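Gosavport's Lounge Corner Is Back, and It Looks Great

The small lounge at the Hanetti building in Gosavport reopened Monday at 8 a.m., and regulars were already settling in before the coffee was ready. What a nice change!

The old benches are gone. In their place are light gray tub chairs with curved arms, beige cushions to lean on, and round white tables just big enough for a drink and a notebook (or two, if you're friendly). The walls got a fresh coat of white, and the whole place feels brighter for it.

Cleanup is simpler, too. Blue bags are set out for cups and other trash, and they get swapped every evening at 6. Bottles with caps can go back to the front desk for recycling. The building took in 2,071 of them last year, well past its goal of 1,000, so keep them coming!

The Gebretsadik reading room next door stays open during the same hours, and a second lounge is planned for the Plirnent wing in November. We can't wait to try those chairs.
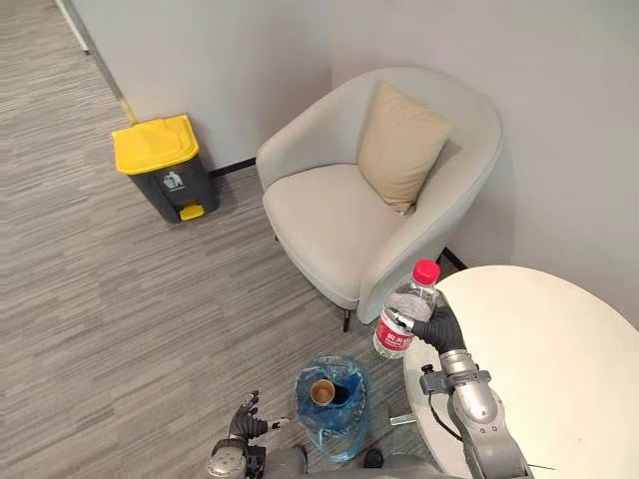
A water bottle at one of the round white tables, with a tub chair in the corner and a blue bag for cups.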